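The open day at Rirmont began at the loading door, where visitors signed a sheet and were given a badge with a number. Gerasimos Makris got number 14. He had come from Treranberg on the early train with a folder under his arm, and he was the only person in the group wearing a tie.

The guide was a young woman from the process group. She explained that the building had been a bottling plant, that the floor had been leveled in February, and that the drains were still there under the epoxy. She asked people not to lean on anything painted yellow. Then she took them to the first cell.

The first cell was called Tu. It sorted brackets. A bin tipped, a belt moved, an arm picked. The cycle time was posted on a card and a man in front of Makris timed it with his phone and wrote down a different value. The guide said the card referred to the short stroke. The man wrote that down too.

Makris did not time anything. For most of his working life he had written acceptance procedures for other people's machines, and he watched this one the way he watched all of them, by looking at the place where the part was set down. The brackets landed square. Every so often one rocked on its edge before it settled. He opened the folder and made a note.

"Is that a fault?" asked a student beside him.

"It's a bracket that rocks," Makris said.

"But would you pass it?"

"It depends what the next station does with it."

The next station did nothing with it. It was an empty pallet position with a sign that said COMMISSIONING.

They moved on to the second room, which was quieter and had a long bench down one side. The guide said the work done there was called Murkik, after nothing in particular. An operator carried out a task by hand, using a gripper with two fingers, and the recordings were used to train the arms. No one wrote the motion as code. The operator did the task 200 times, or as many times as it took, and the arm was given the result.

"And if the operator is bad at it?" asked the man with the phone.

"Then we get a bad arm," the guide said. "We had one that always hesitated before it closed. It took us a while to find out who it got that from."

The operator at the bench that afternoon was a heavy, careful man who didn't look up when the group came in. His task was to approach an object, close on it, move it a short way, set it down and release. He did this at an even pace. Between runs he returned the gripper to the same height above the bench and waited before he started again. The run counter on the wall read 668.

Makris stepped closer, up to the tape. He watched the fingers open. He watched where they stopped.

"You overshoot on the release," he said.

The operator finished the run and set the gripper down. "I do what?"

"You open wider than you need. Then you back out. If you opened less you could back out sooner."

"If I open less I touch it on the way out."

"Do you?"

The operator thought about this. He picked up the gripper again, made the approach, closed, moved, set down, and opened by a smaller amount. On the way out the left finger brushed the object and turned it by a few degrees. He looked at Makris.

"I see," said Makris. He crossed out a line in the folder.

The guide asked whether anyone wanted to try. The student went first and dropped the object. The man with the phone went next and held it so hard that his wrist shook, and the trace on the monitor showed the shake as a fine saw edge. The guide said those runs would be discarded. Makris asked how that was done. She said there was a button.

When his turn came he put the folder under his other arm, then thought better of it and gave it to the student. The gripper was heavier at the front than he had expected. He brought it down slowly. He had described this motion in writing many times – approach, grasp, transfer, place, release, retract – and had always given each of the 6 its own paragraph. In the hand there was no gap between them. He closed before he had meant to, and placed before he had decided where.

"That one's all right," said the operator, reading the monitor.

"Will you keep it?"

"It's a good run. I don't see why not."

Makris took back his folder. The group was already going through to the canteen, where there was coffee and a drawing of the second line. He stayed at the tape with his badge turned the wrong way around. The counter on the wall went up by one. He asked the operator which arm it would go to, and the operator said all of them, and lowered the gripper for the next run.
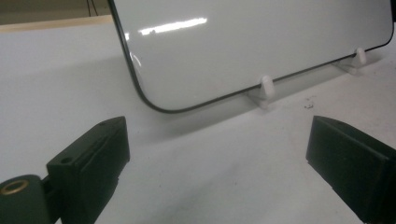

On the train back to Treranberg he wrote up the visit. Under Tu he put two remarks and a question on the rocking bracket. Under Murkik he put the word "release," and left the rest of the line open until after the tunnel, when he added that the opening width was correct as found.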